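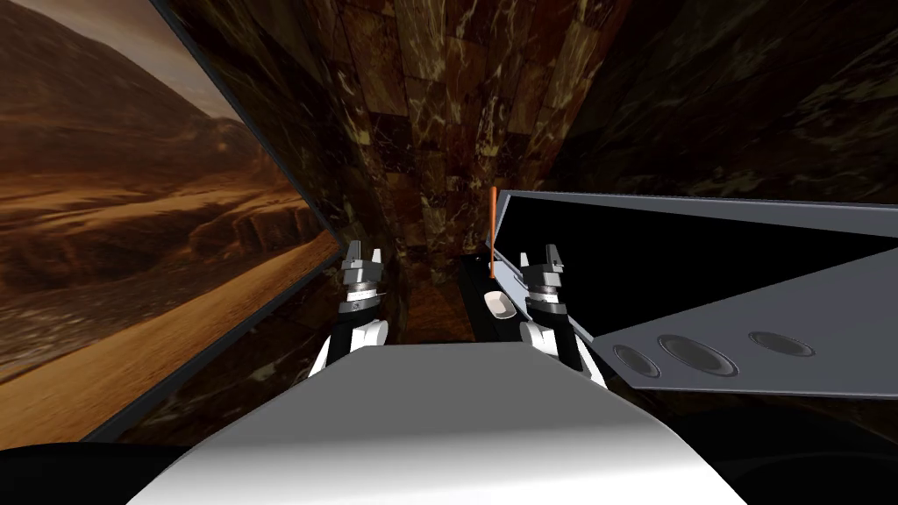
Render: two robot arms, white body surface at the bottom

Zindex
A small index of landscape prints offered by two print shops, Akberg and Chaimongkol. Last updated Feb 10, 2024.

Contents
prints.csv has 260 rows, one per print. Columns are title, shop, subject, paper size and frame colour. Subject is one of five words: coast, forest, mountain, river, town. Sizes are in centimetres and leave out the frame.

Known gaps
35 rows have no frame colour - the shop sells those prints unframed. Titles are kept as the shops spell them, mistakes included. Prints withdrawn before August are not listed.
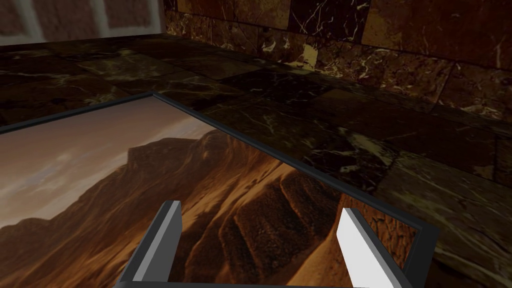
Use
Open the file in any spreadsheet program. The text is UTF-8 and the separator is a semicolon. Corrections go to the Homamine tracker, with the row number in the subject line.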